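About Clekora

Welcome to Clekora! We write walkthroughs, map notes and build orders for castle and city strategy games, mostly older ones, and we have a great time doing it. If you have ever been stuck on a siege at one in the morning with no stone left and a granary on fire, you are among friends here.

The site started as a forum thread about Skerkham, a medieval builder that most of us had played to death and still couldn't finish. Somebody posted a list of what to build in the first two years of the river campaign, somebody else said it was all wrong (it was, the tannery goes in first), and the thread grew until it was impossible to find anything in it. So we moved the good parts to a page of their own, and then another page, and now the Skerkham section covers every mission in the campaign, all 71 of them, including the snow maps that everyone skips.

What we write

Every walkthrough on Clekora is played through from start to finish by the person writing it, and then by a second player who follows the text and nothing else. That second run is where the fun begins. You find out very quickly that "put the wall by the trees" means something different to everyone, and that a plan that works beautifully with 800 gold falls apart if you forgot to sell the wool.

We play at normal speed and on the standard setting unless the page says otherwise. Where a mission can be won in more than one way, we try to cover the quick way and the comfortable way, and sometimes the silly way too – there is a whole page on winning the harbor map using only monks, and we are very proud of it. 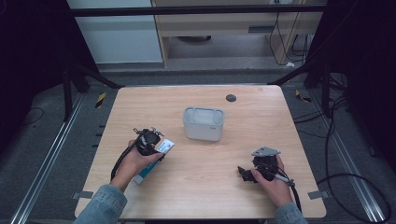 Both hands busy at the table

Besides the walkthroughs you'll find unit tables, a page of hotkeys, a guide to keeping your peasants happy when the taxes go up, and a long piece on why your archers won't stay on the tower. (Check that the stairs are connected. It's nearly always the stairs.)

The Bratu project

Bratu is our own map pack for Skerkham, and it has been the best and most maddening thing we have ever tried to do together. It's a peace campaign, so there are no big armies, just bandits, bad harvests, wolves, and a very demanding bishop. There are 5 maps so far. The first is gentle enough for someone who has never placed a woodcutter's hut before, and the last one asks for 100 barrels of cider before the first frost, which had our testers begging for mercy until we gave them a second orchard.

We put out a new version every May, with fixes for whatever players have found over the winter. The version up now mends the bridge on the third map, where oxen used to walk into the middle and stay there forever. If your ox is still stuck, please tell us. We care about that ox very much.

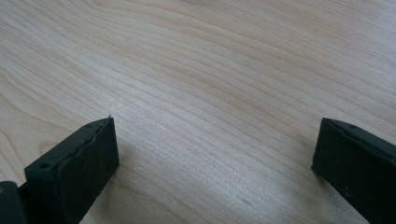
Long wavy grain in pale wood

Pirkent, our save library

Lots of readers write in because an old save has gone bad just before the end of a campaign, and starting over is no fun at all. Pirkent is where we keep clean saves for the start of each mission. Download the one you need, drop it into your saves folder, and carry on from there. Please make a copy of your own folder first!

The saves come from ordinary play, with no cheats and no edited treasuries, so you'll begin with the kind of gold and popularity a normal player would have. Some of them are a bit messy. You may inherit a badly placed pig farm, for which we can only say sorry, it seemed like a good spot when we built it.

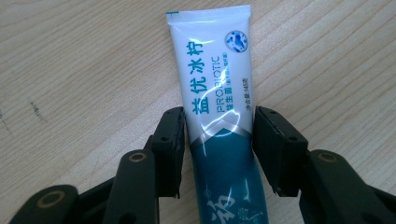 How to help out

We would love to hear from you, whether you have been playing for years or bought your first castle game last week. Corrections are the most useful thing you can send. Tell us the mission, the point where our text stopped making sense, and what you did to get out of trouble. A save file helps a lot, and a screenshot is welcome too.

If you'd like to write for us, pick a mission you know well and send a draft in plain text. It doesn't have to be polished, and spelling can be fixed later. What we look for is somebody who remembers how it felt to lose that mission and can say what changed when they won it.

Entries for this year's map contest are open until 31st July. Any size of map is fine, any climate, peace or war. Every map that loads gets played by at least two of us and gets a proper written reply, even if we lose badly on it – and on last year's swamp entries we lost very badly indeed.

Contact

Use the form linked at the bottom of each page, or post in the Clekora forum under Site Talk. Questions about Bratu have their own board, right under the one for Skerkham.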